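Hi all, and hello especially to Pongsak Rojanasak at Wurkemer, who signs the checks and has been very patient with me about this report being late.

You asked for a plain account of where the Clastness podcast has got to since your money came in. I do the recording, the editing and most of the talking, so you're getting it from me. 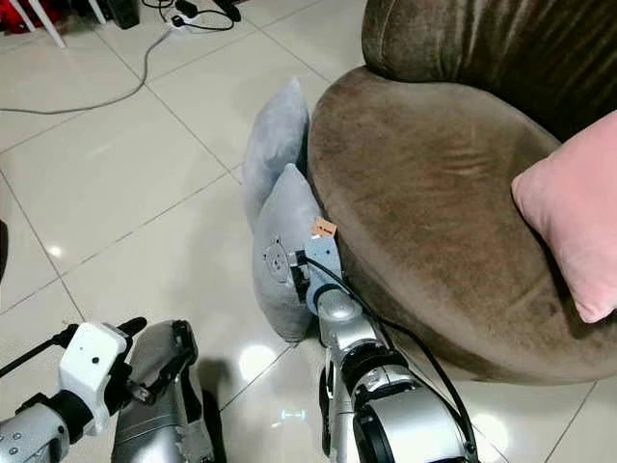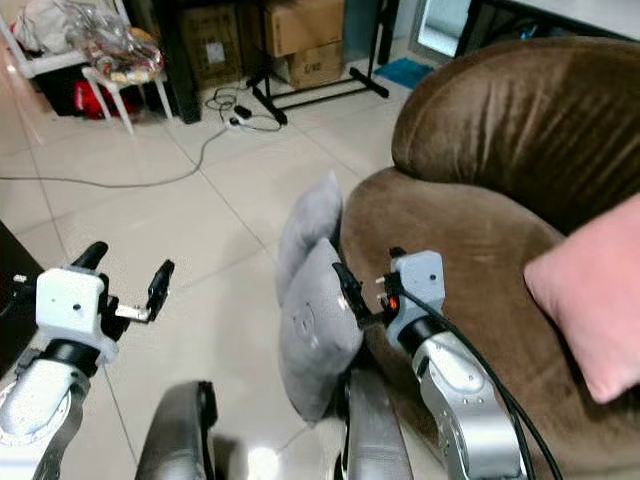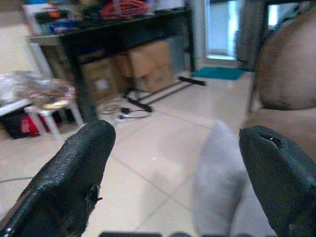
So, the show. When I wrote the application we were a rugby league podcast with a decent following, a bad microphone and a habit of disappearing for months at a time. The grant was for one full season of weekly episodes covering the Zabala regional competition, top grade and women's, with a proper round-up of the junior games. We've now put out 37 episodes, and I missed exactly one week, when I had a throat infection and sounded like a gate. Most of the panel shows get recorded on a Monday night once everybody has calmed down about the weekend. I've learned to plan the room a bit, too. Give a retired prop a tub chair in brown velvet with a pink cushion on it and he'll settle in and talk for an hour, where the same man on a folding chair gives you ten minutes and looks at the door. Soft stuff helps the sound as well, especially over tile, so I'm all for pillows.

Listening numbers first, as I know that's the bit that gets read. The season preview did 700 downloads in its first week, our best ever by a long way. A normal round review sits well under that, and I'm not going to dress it up. The women's episodes started small and climbed every single week until the break in July, and by the last few rounds they were beating the men's show. I'd love to say I saw that coming! I didn't. I'd budgeted one women's episode a month, and after the second one I had so many messages asking where the next one was that we went to every two weeks.

What I promised and haven't done: the junior round-up. It was meant to be a short segment in each episode with scores from every age group, and the scores just don't arrive. Some clubs post them on Saturday afternoon, some post them on Wednesday, and one sends me a photo of a whiteboard. I ended up reading out half a set of results most weeks and then getting told off by the parents of the other half. From next month it'll be its own monthly episode with a couple of coaches on, and whatever results I have will go on the website in a table. I know that's a change from the plan you approved, so please shout if it's a problem.

Money. The biggest single cost was gear: 4 microphones, stands, a mixer and the cables, all bought through Multent, who gave us a discount and then delivered the wrong mixer. They swapped it, but it took three weeks, and that's why the sound on the early episodes is me and two guests leaning over one mic like carol singers. Hosting and the website are paid up to the end of the season. Travel came in under budget because the draw was kind and put most of the big games close to home. I've spent nothing on advertising. I'd like to move what's left of the travel line over to paying an editor for the finals episodes, as I'll be at the ground all day and can't be cutting audio at midnight as well (I tried it for the Anzac round and published a show with the same interview in it twice).

A few things that went better than I'd hoped. The live show at the Zabala clubhouse sold all 100 tickets, and the raffle paid for the sandwiches. The referees' episode, which I was sure would be a disaster, is the one people bring up when they see me at the supermarket. We had two refs on to go through the obstruction rule with clips and then answer questions, and they were funny and frank and only a little bit defensive. Two listeners have since signed up for the referee course, so somebody was convinced.

And a few that went badly. I mixed up two halfbacks for an entire episode — same surname, different clubs, not related — and had to record an apology. Our tipping contest fell over in round six when the spreadsheet stopped adding up, and I gave up on it instead of fixing it, and there are still people who believe they were winning. We also lost a long interview with a former captain because I recorded over it. He's agreed to do it again. I've bought a second memory card out of my own pocket.

For the rest of the season there's the last run of rounds, then the finals, then a grand final preview that I'd like to do in front of a crowd again if the clubhouse will have us. I'm also talking to two of the women's players about hosting their own show on our feed over the summer. They're better at this than I am, and one of them can pronounce everybody's name. If that happens I'll need a small amount more for a second recording kit, and I'll put that in writing separately with proper quotes.

The full accounts are in the spreadsheet I sent with this. Call me any time after four, I'm never any use before then.

Comments

Loosehead Lou: Still say I was winning the tipping.

Dee M: More of the women's show please, my daughters listen to it in the car on the way to training.

backrow_barry: Ref episode was great. Any chance of one on the scrum? My brother in law and I have been arguing about the feed for years.

Tina: Under 12s beat the league leaders in round nine and it never got read out. Just so it's written down somewhere.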